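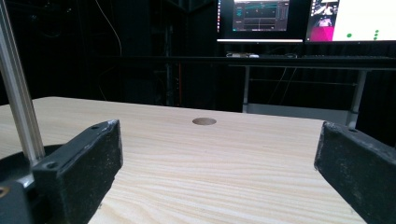
The table, bare wood and all.

I have been meaning to write about soup for months, and then I kept making soup in place of writing, so you can guess how that went. But it's a gray afternoon here in Cimcombe, I have a pot going on low, and I've decided the dishes can wait.

When I moved here I knew one person. That was Tassanee Nuchit, who had the apartment under mine on Wumar Street and who knocked on my door the second night with a jar of broth and a bag of noodles. She told me to heat the one and boil the other and not to mix them until the last minute. I mixed them right away, of course, because I was tired and hungry, and I ended up with something you could have patched a wall with. She laughed so hard when I confessed! And then she brought me another jar.

That was how the soup swap got started, though we didn't call it that for a good long while. It was just jars going up and down the stairs. My first one to her was a split pea from my grandmother's card, which says "peas, a ham bone, patience" and gives no amounts for any of them. Hers back to me was a sour, peppery thing with mushrooms that I still think about. By March there were 4 households in on it, and somebody's cousin over in Skirnovside was driving in with a cooler.

I've learned a few things along the way (slowly, as I learn everything). Potatoes don't freeze well in a thin broth. Lentils will drink up whatever you give them overnight, so make it looser than looks right. A squeeze of lemon at the end does more than another pinch of salt — I fought this one for years and I was wrong. And please label your jars. I once defrosted what I was sure was squash soup and had a quart of applesauce for supper.

The one thing I've gotten fussy about is the ladle. My old one was so shallow that half of every serving went back in the pot or down my sleeve. A deep bowl and a long handle, that's all I ask, and a handle that doesn't get slick when there's steam everywhere.

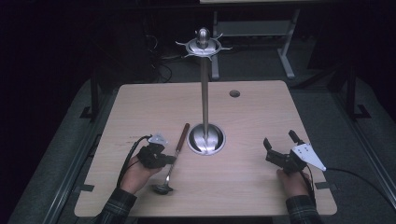
Hanane Sqalli wrote to me after my last post that I was being much too gentle about beans, that canned ones have no business in a soup that's going to simmer all day, and that I should soak mine overnight with a spoonful of salt and come back to her when I'd tasted the difference. Well, Hanane, I did, and I'm back. You were right about the salt. I'm keeping a few cans in the cupboard anyway, for the nights when I forget to plan, and there are plenty of those.

Tonight's pot is barley and leek. Tassanee gets the first jar, same as always, and I still owe her two from last week.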